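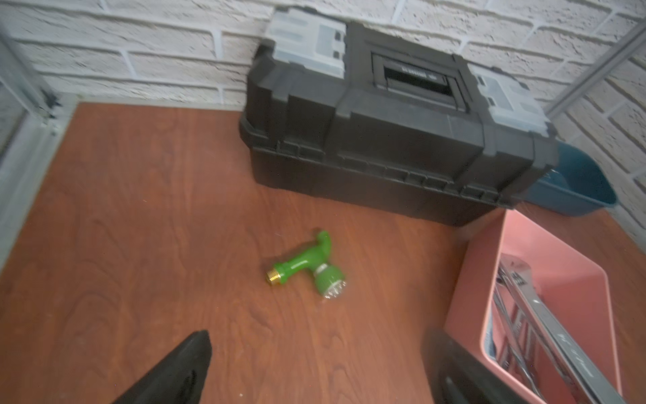 4.2 Items of mixed material

Sorting by material worked well for the greater part of the Grornance inventory and poorly for garden water fittings. The inventory holds 3,218 small items taken from household sheds and utility drawers in Jellholm and Flonham, and each was to be given one material class and one storage class. A length of copper pipe or a steel bracket gives no trouble under such a rule. A hose tap does. The tap in Figure 3 has a bright green plastic body and a curved green lever, but its inlet is a short brass connector with an exposed thread, and the outlet at the other end is clear and faceted inside a ribbed green collar. Coders who gave most weight to bulk entered items of this type as plastic. Coders who gave most weight to the part that makes the connection entered them as brass. Both readings are permitted by the wording of the original rule, and the disagreement was therefore not treated as coder error.

Figure 3. Green plastic hose tap with brass threaded connector, on the sorting table. Black toolbox at rear; pink tray at right.

The rule was revised after the pilot. In the revised form, an item takes the material of its body, and a second field records the material of any threaded or sealing part that differs from it. The second field is left blank when there is no such part and is never filled from memory. An item like the one in Figure 3 is thus entered as plastic, with brass in the second field. The clear outlet is not recorded, as the outlet is neither a thread nor a seal under the definitions in Section 3. We considered a third field for visible inserts of this kind and decided against it. Inserts were often hard to identify without taking the item apart, and disassembly was ruled out for all items that had to go back to their households in the state in which they arrived.

The storage class was less affected by mixed construction but was affected by shape. Small fittings were stored in one of three ways in the households visited: standing in a divided case, lying in a shallow tray, or mixed with hand tools in the main well of a toolbox. Taps with a projecting lever fit none of these easily. The lever raises the height of the item when the barrel lies flat, and when the item is turned on its side the lever takes up width instead. In a divided case this usually means one tap per compartment, with much of the compartment unused. In a tray the taps settle at odd angles and hook one another by the lever. In the main well of a toolbox they work their way under heavier tools, and it was from toolboxes that we received most of the fittings with worn or dented threads.

Wear on the threads matters to the classification in a limited way. A brass thread that has been knocked against steel may still seal with tape but will start badly in the mating part, and several households had set such fittings aside as spares without marking them. These unmarked spares were the largest single source of duplicates in the Jellholm material. We did not attempt to grade the wear. A yes-or-no field for visible thread damage was added at the same time as the second material field and was completed by eye, under the room lighting, with the item turned once through a full rotation. No magnification was used. Fine damage at the first turn of a thread is easily missed under these conditions, and the field should be read as a record of obvious damage only.

4.3 Surface and placement

Items were sorted on whatever table was available. The cherry-brown laminate in Figure 3 is typical of the dark surfaces, of which there were several, and it has two properties that bear on the work. First, strongly colored plastics stand out on it well, and green, blue and yellow fittings were seldom overlooked at the end of a session. Second, brass and copper parts do not stand out to the same degree. A loose brass olive or a short nipple is close enough in tone to a red-brown wood grain that it may be passed over, above all where the surface is glossy and reflects a lamp or a window. Small pale items such as washers were the reverse: plain to see on dark laminate and easily lost on the white worktops used for part of the Flonham sessions.

The effect on the counts was checked by re-sorting. From the Flonham material, 900 items were sorted a second time on a matte gray cloth laid over the table, by a coder who had not seen the first result. The differences were concentrated in the smallest brass parts, and nearly all of them were omissions from the first sort. There was no comparable difference for items with a plastic body, whether or not they carried a brass connector. We take this as support for using a neutral cloth in any later round — it is cheap, it folds away, and it stops round parts from rolling toward the edge. The Jellholm counts for small brass parts have not been corrected and are probably low.

Placement on the table followed a simple order. Containers went to the back, against the wall where there was one, with lids closed between items, and the open working area was kept toward the front. Trays for sorted items stood to one side. One item at a time was brought to the middle, coded, and moved to its tray. This is slower than sorting by the handful, and coders with experience of workshop stock tended to drift back to the faster method when the items were familiar. Sessions were limited to 30 items before a pause for this reason, and the pause was used to compare the tray with the coding sheet. Where the two did not agree, the whole group was coded again.

The color of the trays was not controlled. Pink, white and clear trays were all in use, and the households supplied some of them. Tray color had no part in the coding, and we found no sign that coders had come to associate a color with a class, though the arrangement of trays was changed between sessions in any case. The toolboxes presented a more practical difficulty. The larger plastic ones have deep ribs and recesses molded into the body, and grit and small washers gather there as well as inside. Material found in outside recesses was entered with the contents of the box. This choice adds a small number of items that the household would not have thought of as stored at all, but leaving them out would have required a judgment about intent that we were in no position to make.

4.4 Terms used for taps and connectors

Household labels were copied as written and then matched to the Holub term list. The match was direct for brackets, clips and pipe. For water fittings it was not. The same item may be labeled a tap, a faucet, a spigot or a valve, and a hose nozzle with a shutoff lever may carry any of these names. The Holub list separates fittings by whether they end a supply line or sit within one, a distinction that the households did not make and that cannot always be read from the item off the wall. A fitting with a thread at one end and a formed outlet at the other was entered as an end fitting. A fitting threaded at both ends was entered as an in-line fitting, whatever the label said. Where one end was broken or missing, the item was entered under the household label and flagged, and flagged items are left out of the comparisons in Section 5.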